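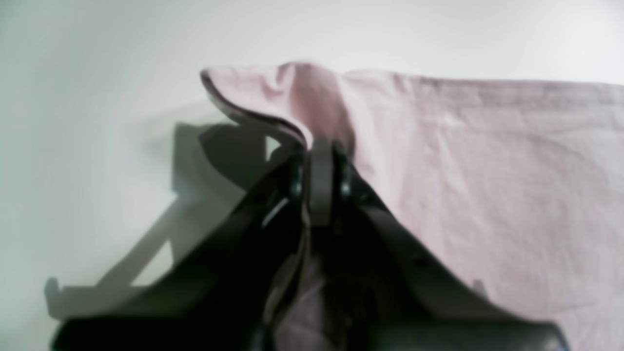 Ein Embargo ohne Ausnahmen wäre wenigstens ehrlich, schrieb mir eine Leserin nach meinem letzten Beitrag, und die Ausnahmen nützten immer nur denen, die schon gute Anwälte haben. Ich habe über diesen Satz lange nachgedacht. Ich glaube, sie hat zur Hälfte recht.

Es ging in dem Beitrag um Sanktionen und um die Frage, ob man mit ihnen einen Staat zum Verhandeln bringen kann. In der Theorie ist die Sache einfach: Man erhöht die Kosten, bis das Nachgeben billiger wird als das Durchhalten. Aber die Kosten trägt meistens nicht derjenige, der entscheidet. Als ich im August an einer kleinen Tagung in Walik teilnahm, wurde darüber zwei Tage lang gestritten. Am Ende waren die Positionen dieselben wie am Anfang, nur die Stimmen waren müder.

Ein Teilnehmer vom Institut Pledix hat dort die These vertreten, dass Drohungen besser wirken als Maßnahmen. Solange die Sanktion noch nicht in Kraft ist, hat die andere Seite etwas zu verlieren. Danach richtet sie sich ein, findet neue Händler und neue Häfen, und nach 4 Jahren lebt eine ganze Schicht davon, dass die Grenze zu ist.
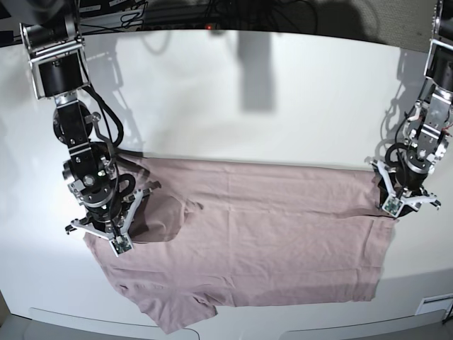 T-Shirt auf weißem Tisch, mit zwei Roboterarmen

Gegen diese These spricht, dass eine Drohung, die man nie ausführt, bald keine mehr ist. In der Debatte wird das gern übersehen. Wer droht, muss auch sagen können, unter welchen Bedingungen er wieder aufhört, und gerade daran fehlt es oft. Ich habe mir für diesen Text zwei ältere Resolutionsentwürfe noch einmal durchgelesen. In keinem von beiden steht klar, was der betroffene Staat tun müsste, damit die Beschränkungen fallen.
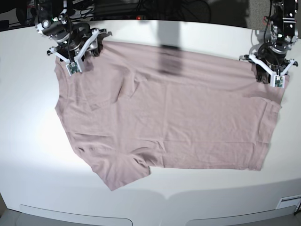 Ein Verhandler, der kein Ende anbieten kann, hat wenig in der Hand. Deshalb halte ich die Ausnahmen, anders als meine Leserin, für nützlich: Man kann sie Schritt für Schritt erweitern und so ein Entgegenkommen zeigen, ohne dass jemand zu Hause das Wort Niederlage benutzt. Über die guten Anwälte müssen wir trotzdem sprechen, das mache ich im nächsten Beitrag.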